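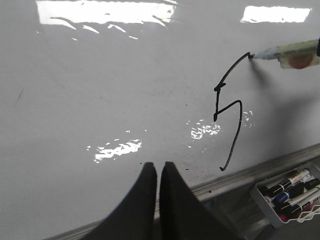
A black line on a whiteboard.

Why Do Some Drinks Fizz?
By Oddur Mogensen

Open a bottle of soda and you hear a hiss. Then bubbles race to the top. The bubbles are made of a gas called carbon dioxide. It is the same gas you breathe out.

How does the gas get in?

At a soda factory, machines chill the water and push carbon dioxide into it under high pressure. Pressure means pushing hard on something. Cold water can hold more gas than warm water, so the chilling helps. The gas mixes into the water so well that you can't see it. We say it has dissolved, the way sugar dissolves in tea.

Then the bottle is closed tight. Some gas sits in the small space under the cap and pushes down on the drink. As long as the cap stays on, most of the gas stays in the liquid.

What happens when you open it?

The hiss is gas rushing out from under the cap. Now there is much less pressure on the drink, and the dissolved gas starts to leave. It gathers in tiny scratches and on specks of dust inside the glass, and bubbles grow there. When a bubble is big enough, it floats up and pops.
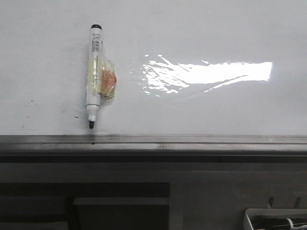 A marker with a black cap.

Why does shaking make a mess?

Shaking mixes little bubbles of gas all through the drink. When you open the bottle, those bubbles grow very fast and carry the soda out with them. If a bottle has been shaken, put it in the fridge and wait before you open it.

Can drinks fizz without a machine?

Yes. Yeast is a tiny living thing that eats sugar and gives off carbon dioxide. People used it to make ginger beer long before there were soda machines. Some spring water also comes out of the ground with bubbles already in it.

Try it

You need 2 clear glasses, a bottle of sparkling water and a few raisins. Pour sparkling water into one glass and tap water into the other. Drop raisins into both. Bubbles stick to the raisins in the sparkling water and lift them up. At the top the bubbles pop, and the raisins sink again. Watch for 5 minutes and draw what you see in each glass.

Words to know
Carbon dioxide: a gas found in air and in fizzy drinks
Dissolve: to mix into a liquid until you can't see it
Pressure: how hard something pushes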